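4. Evaluation of the Odmont hand-held gripper kit

4.1 Kit and set-up

The Odmont kit is sold by Stakham as a complete package for recording hand-guided manipulation and replaying it on an arm. We bought one kit at list price in September and used it as delivered, apart from the changes noted in Section 4.4. The supplier had no part in the tests and did not see the results before submission. All trials were run on one white-topped table in our own workroom, with the furniture left in its usual place.

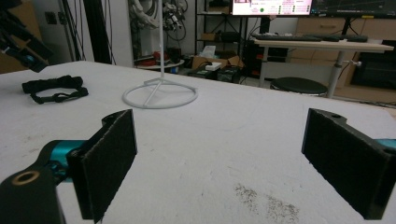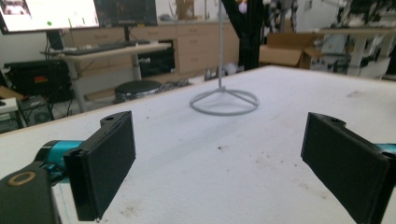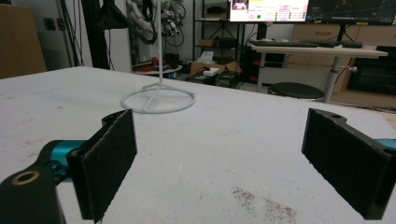

Figure 3. Views from the camera of the hand-held gripper, with the upright stand on the work table.

The first question for a buyer is how much of the recorded view is of use to the tracking software. The kit estimates the path of the tool from its own camera, and the supplier's manual recommends a room with "fixed detail at several depths" but gives no measure of what is enough. We therefore treated the room as part of the test. The table top gives the tracker little to hold on to, being pale and nearly uniform apart from smudges and specks, while the desk, the monitors and the light wooden cabinets beyond it offer strong edges at a greater distance. The stand in Figure 3 is a harder case. Its ring base lies flat on the table and is close to the table in colour, and its rod is thin and continues out of the top of the view, so the full height of the object is never available from a working pose of this kind. A policy trained on such views has to find the stand from the base and the lower part of the rod. We kept it in the object set for this reason.

The two fingers are present in every recorded view and cover a fixed part of it. The Odmont software masks them before tracking and restores them for training. We checked the mask against the fingers at the start of each session and found that it had to be redrawn whenever a pad was changed, a step the manual mentions only in an appendix.

4.2 Procedure

Recordings were made by 2 operators, neither of whom had used the kit before. Each was given the supplier's printed guide and one practice period. The task was to approach the stand, close on the rod above the base, lift, move the stand to a target position and release it. The starting position of the stand was changed between recordings according to a list prepared in advance. Operators were told to work at a natural speed and were not shown the tracking output until the session had ended.

A recording was accepted if the tracker returned an unbroken path from start to release and the opening of the fingers was logged for the whole of that path. No recording was repaired by hand. In total 2,089 recordings were made, of which 263 were rejected. The rejected recordings were kept and sorted by cause so that we could separate faults of the kit from faults of handling.

The same recordings were then processed with Grutum, the hosted training service offered with the kit. Grutum accepts the files directly from the recording unit and returns a policy in the format used by the arm controller. We used the default settings throughout. The service allows the user to change the image crop and the length of the action window, and better results may be possible with tuning, but the package is marketed to groups without a specialist on staff and we judged the defaults to be the fair basis for a review.

4.3 Results

Loss of tracking was the most common cause of rejection. It occurred mainly during the lift, when the operator tilted the tool down and the pale table filled most of the view. Turning the tool so that the far side of the room stayed in sight reduced the problem, at the cost of a less natural wrist position. Both operators adopted this habit without being told to. The guide should state it plainly.

The second cause was a dropped signal from the finger sensor. The software reports this only after the recording has been closed, and a session can therefore continue for some time with unusable data. An audible warning would be a simple remedy. The remaining rejections came from handling errors, chiefly recordings stopped before release.

Agreement between the recorded path and an outside reference was good over short moves and became worse with distance, as expected for a system of this type. The error was larger in height than in the plane of the table. For grasping the rod this mattered little, as any height within a wide band is acceptable. For setting the stand down it mattered more. The replayed motion sometimes released early and let the base drop onto the table, or pressed the base against the surface before opening. The policies returned by Grutum showed the same pattern in weaker form.

Grip on the rod was limited by the pads. The contact area on a thin upright is small whatever the width of the pad, and the stand tended to swing about the grasp when moved sideways. Slower motion corrected this. We saw no case in which the rod slipped fully out of a closed grasp.

4.4 Changes made to the kit

Two changes were needed to complete the trials. The clamp that holds the recording unit was replaced by one of our own making, after the supplied part cracked along its seam. We also moved the start button to the underside of the handle, where it can be reached without shifting the grip. Stakham replaced the cracked clamp under warranty, and the new part arrived after 7 working days. We did not return to it.

4.5 Cost and support

The price of the kit does not include Grutum, which is billed by the hour of processing. For a group recording at our rate the service becomes the larger expense within the first year. The files can be exported and used with other training software, but the export omits the finger mask, and the mask must be rebuilt. Support requests were answered by e-mail and in most cases the answer was correct the first time. One request, on the format of the sensor log, remained open at the time of writing.

The set-up and operator notes for this section were kept by Rizal Entili. A comparison with the Tolentino kit, which uses an external tracker in place of the tool camera, is given in Section 5.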